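Startlisten und Flights anlegen (Teil 3 der Anleitung)

So, die Spielerdaten sind drin, jetzt geht es an die Flights. Ich arbeite mit Flevov auf dem Laptop im Clubbüro, auf dem Tablet sehen die Menüs etwas anders aus.

1. Öffnet das Turnier und tippt auf „Startliste“. Bei unserem Sommerturnier im Juli waren das 114 Meldungen, da lädt die Seite schon mal ein paar Sekunden.

2. Stellt die Flightgröße auf 3 oder 4. Ich nehme fast immer 4 (bei Sturley-Turnieren ist das sowieso Pflicht).

3. Wählt den Startabstand. Unter 6 Minuten lässt das Programm gar nicht zu, und das ist auch gut so!

4. Handicaps abgleichen, dann erst auf „Auslosen“ klicken.

Achtung: Nach dem Auslosen sind die Handicaps gesperrt. Wer danach noch etwas ändern will, muss die ganze Liste verwerfen. Ist mir zweimal passiert, einmal an einem Mittwoch kurz vor Meldeschluss …

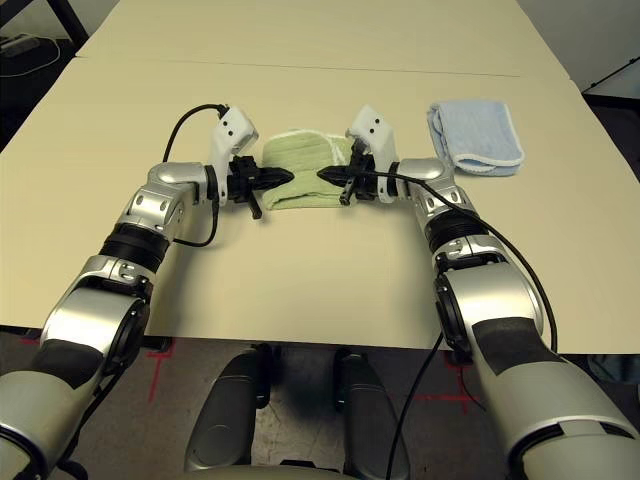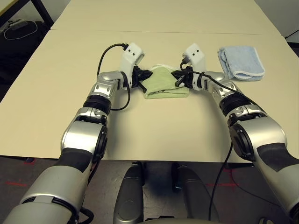

5. Liste als PDF speichern und zusätzlich die Sicherung anlegen, am besten mit dem Turniernamen im Dateinamen.

Hinweis: Erscheint Fehler 388, fehlt bei jemandem der Abschlag. Iida Hämäläinen hat mir gezeigt, dass man die Spalte einfach nach „leer“ sortieren kann, dann steht der Übeltäter ganz oben.

6. Startzeiten freigeben. Die Mails gehen sofort raus, also vorher bitte noch mal drüberlesen.

Weiter geht es mit den Scorekarten und dem Druckformat.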